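Tasano puts its two-fingered tidying arm on sale, and asks buyers to read the small print first

Trial results from 14 homes and small workshops are published in full, failures included

For release: August

Tasano, the independent reseller and tester of household machines, will begin taking orders this month for the Prurnier, a wheeled arm built by McKinnon to pick soft things up off floors. The company is also releasing its own trial report, and it would rather customers read that before they read the brochure.

The brochure says the Prurnier "clears any floor in any home". Tasano does not say that. After 354 supervised sessions, Tasano says the machine clears some floors, slowly, and that it is worth having if your floor happens to be one of those.

"I have been sent a lot of robots that were going to change my life, and most of them are in a cupboard," said Crescencio Bañuelos, head of product testing at Tasano. "I started this one expecting the same. I ended up thinking it was all right at a single job. Whether a single job is worth what McKinnon wants for it is a question people should ask themselves with the bank statement open."

The job in question is fabric. Floor robots have been pushing dust about for years, and they stop being useful the moment somebody drops a sock. The Prurnier is meant to go first. It finds cloth, straps, scarves and similar, lifts them with a pair of ridged fingers and drops them in a bin of the owner's choosing. It does not vacuum or mop, whatever the video on the McKinnon site seems to suggest.

Long, thin pieces were the part of the trial Tasano was most doubtful about. A folded towel gives a gripper plenty to hold. A strip of dark material lying flat does not, and it can only be taken by an end or by a pinch somewhere along its length. Earlier machines tested by the company tended to close on nothing, report a success and drive off.

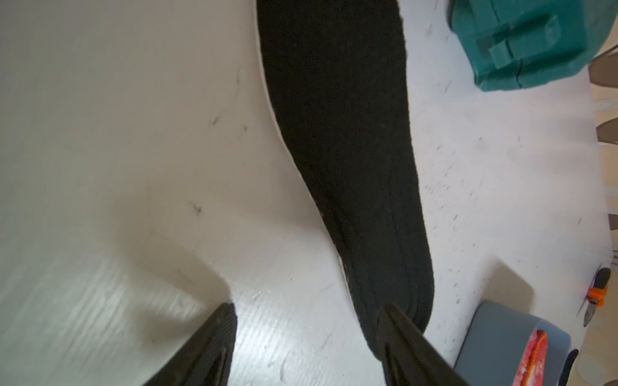
The Prurnier did better than those, though the testers would not call it quick. Its usual habit is to go for the narrow end, shut the fingers and then wait while it decides whether it has got anything. That wait is the most irritating thing about living with it. McKinnon calls it "grip confirmation". Testers had other names for it.

There is also the matter of what happens after the pinch. Anything much longer than a belt drags along the floor on the way to the bin, and in a room with a lot of furniture it will find a leg to wrap itself round. The machine can sense the pull and will stop, but it then asks for help through the phone app, which rather spoils the idea of being out of the house while it works. Tasano has asked McKinnon to let the arm lift higher before it moves off. McKinnon says this is being looked at. It has been looked at since the spring.

Buyers with very cluttered rooms should think twice. The software is supposed to leave hard objects alone, and tools in particular, but the setting for this is switched off when the machine arrives. Tasano will switch it on before dispatch and has written to McKinnon to ask why it was ever off.

Noise is low. Battery life is quoted at 200 minutes; the units on trial managed nearly that when new, and the report lists each one separately so that readers can see how the figure changed. The rubber on the fingers wears, and replacement pairs are sold separately – Tasano thinks one spare set ought to be in the box and will include it at its own cost until McKinnon agrees.

The arm needs an account with Simen, the service that stores its room maps. Simen is free for the first 2 years. No price has been given for what comes after, and Tasano could not get one in writing. The machine will run without a map, but it forgets the room each time it is turned off and starts again from the doorway.

"That is my main complaint, more than the waiting or the dragging," Bañuelos said. "You can put up with a slow machine if you know what it costs. I have asked them three ways and had three polite emails back."

The Prurnier will be sold through Tasano only, with a home trial and a full refund if it is returned complete, fingers and charger included. Orders are limited to one per household at first. Workshops and clothing repairers, who made up part of the trial and were on the whole kinder about it than families were, can ask for a longer loan before deciding.

The trial report, including the session notes and the correspondence with McKinnon, is free to read on the Tasano website. Members of the press can ask the Tasano press desk for a loan unit, which will come with the same settings and the same small print as a customer's.

ENDS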